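Kitchen Basics, Week 2: Washing Up in a Small Sink
Course notes for the Rimon House Learning Kitchen, Prekby campus

Hi everyone, and welcome back! A few of you asked for last week's notes in writing, so I've typed up the washing-up session with the bits I forgot to say out loud. Bring these along in April too, when we move over to the Torvik kitchen (different sinks, same habits).

Before you run any water, have a good look at what you're working with. Ours is a double sink, one big basin and one smaller one, with the tap standing between them. I like to wash in the big side and rinse over the small side, but if you're left-handed and want to swap, go for it.

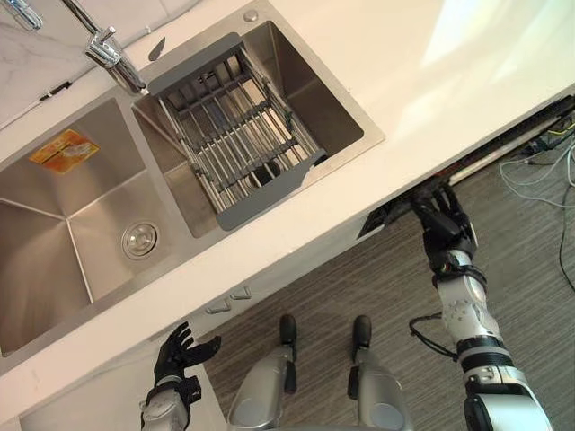
PART A: THE SINK AND THE ROLL-UP RACK

The grey rack with the metal rods sits across the smaller basin and the drips go straight down through the gaps. I was a sceptic about these things for years and now I've got one at home! Check that both plastic ends are resting properly on the rim before you load it. Glasses first, then mugs, then everything greasy. Please don't stack plates on it flat, they never dry that way and you'll only be wiping them later.

Mugs get their own paragraph because I'm fussy about them. Anything with a raised pattern, like the white one with the little bear on its side, holds tea stains around the edges of the design. Use the soft brush, go around the outlines, then do the inside of the handle where your fingers go (everybody skips it).

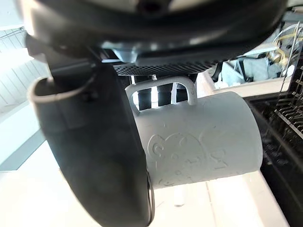 PART B: PLATES AND WHERE THEY GO

Scrape, wash the front, wash the back, rinse. Yes, the back as well! Hold a plate by its rim and tilt it over the sink for a moment so the water runs off before you carry it anywhere. The black wire drying rack, down lower than the counter, is the better spot for plates.
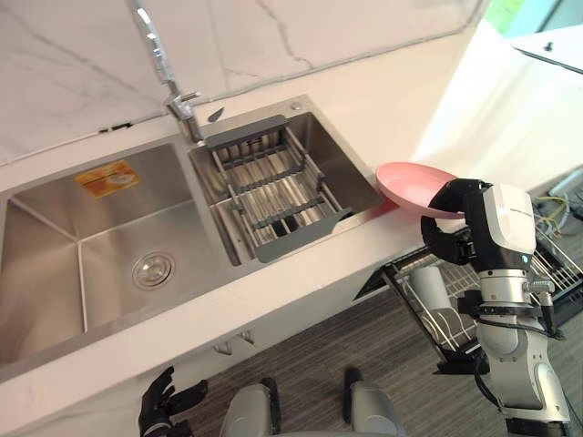

Fig. 3. Pink plate held by the rim, near the smaller basin.

For next time: wash up one full meal at home and jot down the order you did it in. Give yourself 20 minutes, and bring a tea towel.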